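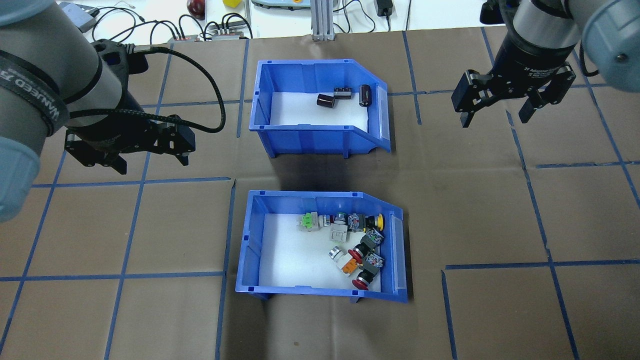

Blue bins on brown paper, with blue tape

Looking After a Home Piano: Small Tips That Pay Off

1. Dust the keys with a soft, barely damp cloth, wiping toward you. Dry them right away. It takes two minutes and they feel lovely! 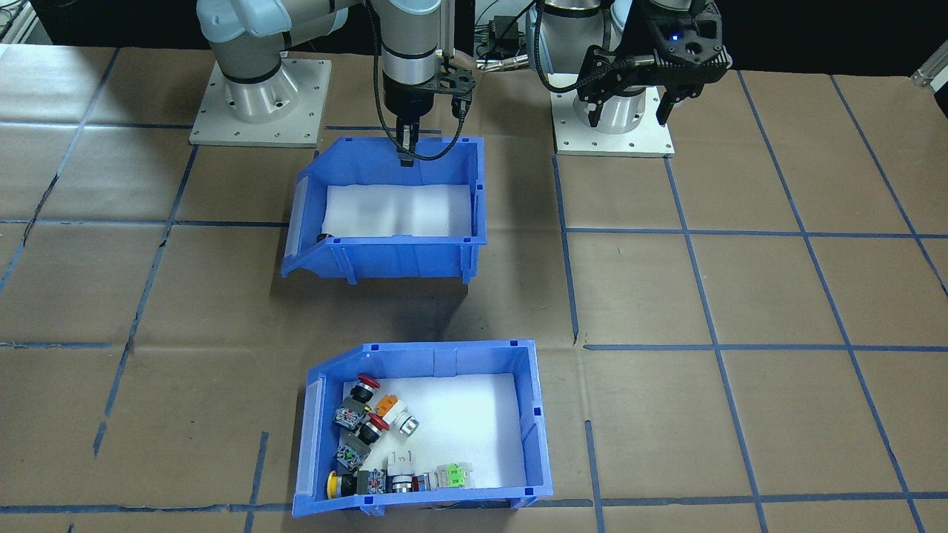 2. Track down that buzz. Play the noisy note and have a friend touch picture frames, lamps and loose music clips one by one. Mine was a candle dish – I'd blamed the soundboard for about 3 weeks. 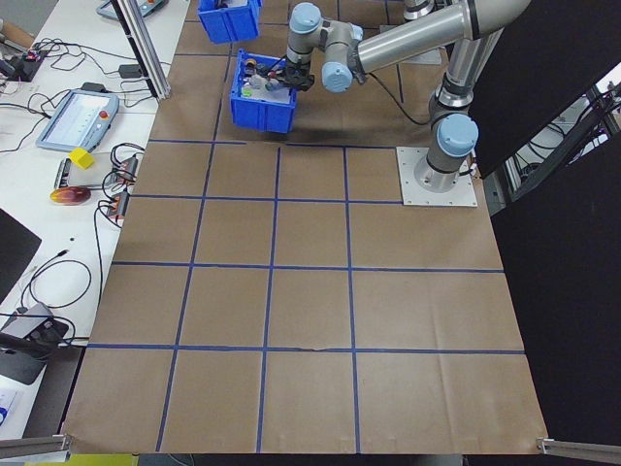
3. Tighten the bench bolts. Flip it over onto a towel, snug each one by hand, then give it a small turn with a wrench. Squeak gone! 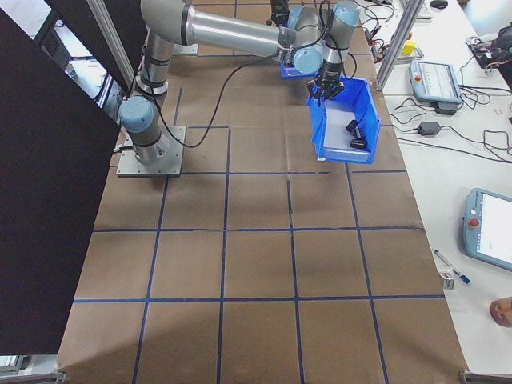 Pretley, December

Heating season again, so I've moved our old Wavolwood upright away from the radiator and put a humidity gauge on the shelf beside it. I check it every Saturday before I play.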